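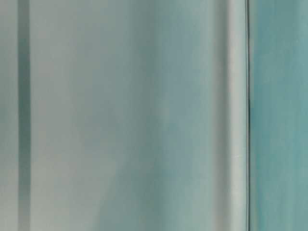 Vevcombe gripper kit, two months in

Short version: good fingers, fiddly wiring, camera mount needs work. Three and a half stars.

Bought the pair in March to replace our old Getetow parallel jaws. Price was 3,000 for two grippers, wrist cameras included, brackets extra (grr). Setup took most of a Tuesday. Manual is thin and the screw sizes in it are wrong, keep your own hex keys handy.

Fingers first. Open truss, triangular, quite pointy at the tips. Light, and they flex more than I expected. Fine on soft stuff like sponges and socks. Less happy with anything flat and heavy. The Getetow jaws were better on bolts, no contest.

Tip-to-tip is my usual check for a two-arm rig – bring one arm in to the other and see how far off your calibration is. Do it slow the first time. I didnt.

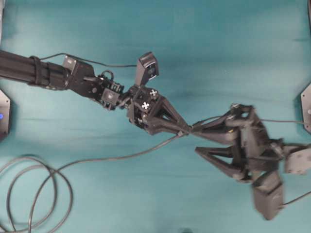 Stekuvell left a comment on my first post saying the tips drift after 300 cycles unless you re-zero both arms from cold, and that the Shi controller does this for you at startup. Fair point, mine doesn't. I'm running the stock one and re-zeroing by hand every morning. Might try the Shi later in the year if the price drops.

Cables. Way too much length on the supplied ones and no clips in the box. Strap them to the arm or they end up wherever they like. Would of paid extra for a shorter set.

Wrist cameras are OK. Colour is decent, focus is soft up close, and the mount works loose – threadlocker fixed mine.

Would I buy again? For soft goods yes. For metal parts I'd stick with the Getetow and save the money for a better controller.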